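Jamow Stackable Lunch Jars - a cold-weather review

I eat soup for lunch from the first frost until the daffodils come up, and I've been through more lunch containers than I'd like to admit. Some leaked, some cracked, and one very pretty one held so little that I was hunting for crackers by two o'clock. So when the Jamow jars went on sale at Hivness in December, I bought the set of two (one tall, one squat) and promised myself I'd use them for a good long while before saying anything about them. I've now carried them to work 19 times, which feels like a fair trial!

First, the size. The tall jar holds 18 ounces, and for me that's a proper lunch - a thick lentil soup, say, or a chicken stew with plenty of barley in it, and still room at the top so it doesn't slop when you screw the lid on. The squat one is better for salads, grain bowls, or the heel of last night's casserole. They lock together with a quarter turn, and I love that part, although I did have to practice over the sink a few times before I trusted it with anything tomato-based.

Now, heat. I fill the tall jar with boiling water while the soup is on the stove, leave it five minutes, tip it out, and ladle the soup in as hot as I can get it. That's at seven in the morning. By half past twelve it is still hot enough that I blow on the first few spoonfuls. When I skipped the boiling water (I'd overslept, it was a Monday) lunch was warm and no more than that, so please don't skip it. Creamy soups seem to cool faster than chunky ones, or maybe I just eat them more slowly.

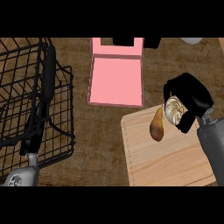 Black wire basket on a brown, mottled surface.

The lids are where I have a small grumble. There's a silicone ring inside each one, and it holds on to smells like nobody's business. After a week of curry my ring could have seasoned a pot of rice all on its own. A soak in warm water and baking soda overnight mostly sorts it out, and Hivness sells spare rings in pairs, but I do wish there had been an extra one in the box. I keep one ring for spicy things and one for everything else now, and I have to remember which is which.

Cleaning the jars themselves is easy. The mouth is wide enough for my whole hand and a sponge, so there's no poking about with a bottle brush. The booklet says the jars can go in the dishwasher and the lids can't. I put a lid in by mistake and it came out fine, but I wouldn't make a habit of it.

I should mention the spoon, too. It folds in half and tucks under a flap in the lid, and it's a bit short for the tall jar. You end up with soup on your knuckles by the time you reach the bottom. I bring a regular spoon from home and leave the folding one in my desk drawer for yogurt.

How do they compare? My old jar was a Praveck, and it kept soup hot a little longer, I have to say, but it was heavy and the lid took two people and a dish towel to open. The Jamow opens easily even with cold hands, and I'll happily trade a few degrees for that.

I'd buy them again, and I'm thinking of getting a second tall one so that I can bring soup and stew on the same day when I can't make up my mind. If you only eat cold salads, save your money and use any old tub with a good lid. If you're a soup person like me, get the tall jar first, and pick up the spare rings while you're at it.

Four stars out of five, with the missing one for the spoon and the curry smell.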